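Search this forum
Search titles only
Advanced search

Floating floor over slab: expansion gap on a long run

tannerhook
Starting a Vasell click-lock floor in a ground-level room, slab on grade, existing baseboards coming off. The long run is 925 cm. The instructions call for a gap at every wall but get vague past a certain length. Moisture readings on the slab are fine. Boards have been in the room with the heat on since early May. Do I need a transition strip in the middle or can I run it wall to wall?

2 likes

gridline_p
Check the maximum run in the sheet for your exact board thickness. The sheet covers more than one product and the limits differ. If you are under the limit, go wall to wall and put the full gap at both ends. The baseboard has to cover it, so measure the baseboard before you commit.

Naomi Langat
I would break it regardless. I did a Verkalico floor on a slab at close to that length with no strip, inside the printed limit, and it pushed up against a door casing in the second summer. The casing had not been undercut far enough, so the floor was pinned at one point and had nowhere to go.

gridline_p
That is a casing problem. A strip in the middle of the room would have hidden it for a while. Undercut the casing properly and the floor moves.

Naomi Langat
It would have halved the movement at the casing. I agree the undercut was the fault. I don't agree that the strip does nothing.

3 likes

okra_and_oak
Two things that cause more trouble than length:

Kitchen islands or built-ins set on top of the floor. Anything screwed through it or heavy enough to clamp it turns into a fixed point.

Debris in the gap. Vacuum it before the baseboard goes back on. I pulled up a floor in Jurkbridge where the whole gap on one side was packed with dried patching compound.

tannerhook
No islands. There is a bookcase that will stand on the floor along one wall, loaded. Is that enough to pin it?

okra_and_oak
One bookcase, not usually. Heavy ones on opposite walls across the direction of movement, I would worry. If you anchor it to the wall for tipping, anchor to the studs only and leave the floor alone.

dellmar
Underlayment matters too. I used the Mathur foam, the thick one, and the joints flexed enough to click when walked on. Went back to the thin version with the film attached. If your boards have a pad already on the back, do not add a second one.

gridline_p
Seconded on the pad. Also check flatness with a long straightedge and grind the high spots first. Filling lows up to an unground high spot wastes compound.

tannerhook
Straightedge showed one hump near the back corner. Ground it down last night. Material is 142 a pallet delivered, so I ordered an extra one for cuts and future repairs. Going with the boards lengthwise, no strip, casings undercut to board plus pad thickness.

Naomi Langat
Your call. Slide a scrap with the pad under every casing before you start, and make sure it moves freely by hand.

1 like

tannerhook
Did that, two were tight and got recut. For layout I am keeping the boards straight off the longer wall and scribing the last row. Light blue walls stay as they are.
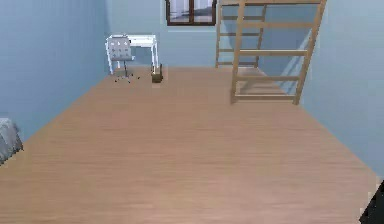
dellmar wrote back that the last row should be measured at both ends before any boards are locked in, and the first row ripped down if the last one comes out too narrow to hold its joint.

Thread views: 2,000
Contact us | Terms | Copyright the forum owners | Back to top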